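Household tips for recording sessions: bedrooms and linens

Page 3 of the home collection notes. Kitchens and bathrooms are covered separately. Maintained by Fouzia Ghauri, with corrections from Tomás Marinho.

Scope

These tips are for people recording bed making, folding and tidying in their own homes with the hand-held gripper. They assume you have read the charging and mounting page and can start and stop a recording. Most of the advice applies to any bedroom. Where it applies only to the Irkine batch, it says so.

Before you start

Open the curtains fully or close them fully. Half-open curtains put a bright stripe across the bedding, and the stripe moves during a long session. A ceiling light with the curtains closed gives the most even result.

Polished headboards and wardrobe doors throw a glare spot back at the camera. A small spot is acceptable. If it covers the place where a pillow has to go, switch off the lamp causing it or stand slightly to one side.

Clear a walking path on both sides of the bed if the room allows it. In narrow rooms, pick one side and the foot and work from those. Do not climb on the mattress with the gripper in your hand.

Leave the rest of the room as it normally is. Shelves with clothes on them, papers beside the bed and things on the floor out of your path can all stay. The Drekden set was recorded in rooms tidied for the purpose, and the policy trained on it did poorly in rooms that were not. Put away mail, prescriptions and anything with a name or address on it.

Wipe the lens with a dry microfiber cloth. Lint from blankets settles on it faster than kitchen grease does. Check again after every 40 recordings.

Finger pads

Fabric work wears the pads unevenly, because the edge of the pad does most of the gripping. Look at both pads before each session. Replace them as a pair, even when only one is worn. A new pad facing an old one closes at a slight angle, and thin sheets slide out at the low corner.

Clean pads with a damp cloth and let them air dry. Do not use fabric softener sheets, furniture polish or hand cream near them. Hand cream is the usual cause when a set of pads suddenly stops holding satin. Wash your hands before you mount new ones.

Keep thread away from the pivots. A single loose thread wound around a joint adds enough drag to change how the fingers close. Cut it with nail scissors and pull the pieces out with tweezers. Pulling on the whole thread tightens it.

Picking up fabric

Approach a flat blanket at a low angle, with one finger sliding under the hem and the other coming down on top. Coming straight down on the middle of a flat blanket gives a pinch of one or two layers, and you cannot tell which until you lift.

For a crumpled piece, take the highest fold. Close, pause, then lift. The pause matters more than people expect. It separates the grasp from the lift when the recording is cut into steps, and without it the two run together.

Lift slowly enough that the fabric hangs before you carry it. Fast sweeps smear the picture, especially with shiny or closely patterned cloth, and a smeared blanket gives the system very little to learn from. If your arm feels slow and slightly foolish, the speed is probably right.
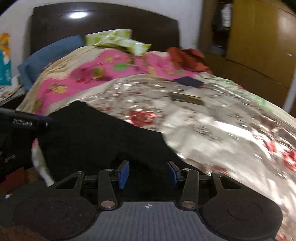 Work from the top layer down. When several blankets overlap, the lower one drags along with the upper one unless the upper one is clear of it. Take the upper blanket off completely, finish with it, and then start on the next. Do not hold a lower layer in place with your free hand. The robot that will eventually repeat this has no free hand to spare, and the recording teaches it a fabric that stays put by itself.

Small flat objects left on a bed should be moved first as their own task. A book, a wallet or a remote control lying on a blanket will slide when the blanket is pulled, and may end up inside a fold. Record the removal separately under "clear surface" and the blanket under "fold" or "straighten." Hatsue Shibata sorts these by label, and mixed recordings go to the bottom of her queue.

Dark cloth

Black and navy fabrics are the hardest items in a bedroom. Folds disappear, and the black fingers of the gripper disappear into them as well. Three things help:

Add light from the side. A bedside lamp at mattress height shows folds that the ceiling light flattens.

Place the dark piece over something pale or patterned, so that its outline can be followed.

Grip at the hem. The stitching is often the only visible line on the whole item.

If you still cannot see the edge on playback, keep the recording and tag it "low contrast." Do not delete it. Eylül Güler uses those for testing.

Pillows

Grip a pillow at a corner or along a side seam. A grip on the flat face takes a pinch of the cover only, and the cover stretches away from the filling. Heavy pillows can be dragged. They do not have to be lifted.

Vary where they start. Leaning, flat, on the wrong side of the bed, partly under a blanket. In the October review, Asif Tanoli found that almost every pillow in the Bajwa homes began in the same place, and the system had learned to reach for that spot whether a pillow was there or not.

Cables

Chargers and coiled leads near the bed should be unplugged or tucked behind furniture if they reach into the working area. A cable at the edge of the room is fine. One that touches the blanket is a snag risk and will pull whatever it is attached to onto the floor. If you do catch one, stop the recording, free it by hand and begin again.

Resetting between recordings

Do not restore the bed to the same state each time. Shake the blanket out, drop it, and accept how it lands. A careful reset produces a careful starting position, and the next ten recordings all look alike.

Change one thing per reset. Move a pillow, swap the order of two blankets, or start from the other side of the bed. Changing everything at once makes failures hard to trace later.

Stop after 205 recordings in one room, even if the battery and your wrist would allow more. The Irkine homes went well past that and the extra material added nothing measurable.

What to do with failed attempts

Keep a dropped blanket if you picked it up again and finished. Recoveries are useful and there are never enough of them. Discard the recording if you put the gripper down, left the room or used your other hand.

Do not stage a failure. Staged drops are easy to spot because the fingers open too early — the fabric is released before it has started to slip.

Laundry and wear

Repeated gripping pulls loops in loose knits and fleece. Use blankets you do not mind snagging, and set aside anything embroidered. Wash bedding on your usual schedule. A freshly washed sheet is stiffer and behaves differently from one that has been slept on for a week, and both belong in the set.

Uploads

Upload over Wi-Fi before you take down the gripper. The Irora app marks a session complete when the transfer starts, so wait until the file count on the session page matches the count on the device. If it stays 2 short, the first and last recordings are usually the missing ones. Restart the transfer from the session menu. Finished recordings are skipped.

Questions about labels go to Hatsue. Replacement pads are requested from Tomás, who needs the number printed on the old packet.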